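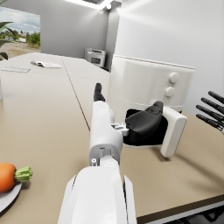

Shared tables and how people choose a place at them: a study in two reading rooms

Most people who use a public library without borrowing anything are there for a seat. Our project looked at where they sit, how long they stay and what makes them move. We chose two libraries with very different furniture. Pimthorpe has single desks with screens between them, put in when the children's section was moved upstairs. Urkham still seats its readers at long tables, and by "shared table" we mean throughout this report one continuous top with no divisions, so that each reader has to decide where their own space stops. The differences between the two rooms gave us more to write about than we expected, and we have left out the section on lending figures that was in our proposal.

Background

The Urkham library opened in 1905 as a reading room for the men of the brickworks. According to the minute books kept in the local studies cupboard, newspapers were fixed to sloping stands and readers had to stand up to use them. Chairs came later, after a letter of complaint signed by several regular readers. Women had a separate room, now the photocopier and the lift. The large room has been rearranged many times but it has always been used for sitting quietly with other people nearby.

Pimthorpe is a newer building next to the bus station. It is warmer, it has better lighting and it stays open later. The librarian there, Benedita Veloso, told us that the screens were asked for by students in a survey, and that the older readers who came in for the papers had mostly disliked them.

Method

Observations were made in May. We visited each library on 4 occasions, sitting in a corner with a plan of the room and marking each reader on it when they arrived. We noted the time they came, the place they took, whether they changed place, and the time they left. We did not write down names or what anyone was reading. Kiran Tomar drew the plans and Jeptoo Kaijage did most of the timing at Pimthorpe. I did the timing at Urkham.

We also interviewed 24 readers using a short sheet of questions. Both libraries gave permission and put a notice on the door. Two readers asked to be left out and we rubbed their marks off the plans.

Our tutor, Hafiz Wattimena, advised us to visit at the same hours in both places. We managed this except for one afternoon at Pimthorpe, when the building closed early for a fire alarm test. That visit was repeated the next week.

What we found at Urkham

The ends of the tables filled first on every visit. After that people took the seats near the windows, and the middle seats were used only when there was little else. Readers almost never sat directly opposite a stranger if they could sit one place along.

Bags were the main way of marking space. A bag on the next chair meant that the chair was taken, and we saw very few people ask for one to be moved. A coat on the back of a chair did not have the same effect. In the interviews several people said they thought bags on chairs were rude, and then said that they did it themselves.

People who came for the newspapers stayed for a shorter time than people with laptops. They also talked more. One regular, Jenő Virág, has been coming since he retired and always sits at the end nearest the radiator. He said that he would not come if he had to sit in a booth, as he might as well be at home. He also gave us a long account of the café that used to be across the road, which was called Dobos and closed before any of us were born. We have put the whole of it in the appendix as it explains where the morning readers used to go.

What we found at Pimthorpe

Seats filled in a less regular pattern. The desks by the sockets went first, and after those people seemed to sit anywhere. Readers stayed longer than at Urkham and hardly anyone changed place. There was very little talking. When we asked what they liked about the room, the answers were mostly about the screens and the opening hours.

Noise was mentioned more often as a problem at Pimthorpe, even though it was the quieter room. Jeptoo suggested that any sound is noticed more when a room is nearly silent. We did not measure sound levels so we can't take this further.

Sockets were a problem in both libraries. Urkham has 3 in the whole room, all on the same wall, and leads were often stretched across the walkway.

Problems with the study

Our main difficulty was that readers could see us. Some at Urkham asked what we were doing, and one moved to the other side of the room after reading the notice. We also visited in exam season, when there were more students than usual. A repeat of the study in autumn would show how much this changed the results. Finally, the interviews were done with whoever was willing, and people in a hurry are missing from them.

Suggestions

We don't think either library should copy the other. Urkham could add sockets along the window side and put hooks under the tables for bags. Pimthorpe could take the screens away from one row of desks near the newspapers and see who uses it. Benedita Veloso has said she will raise this when the room is next painted.

The plans, the question sheet and the interview notes are in the appendix. The booklet by Peditz on the history of the brickworks was used for dates and can be read at the Urkham desk on request.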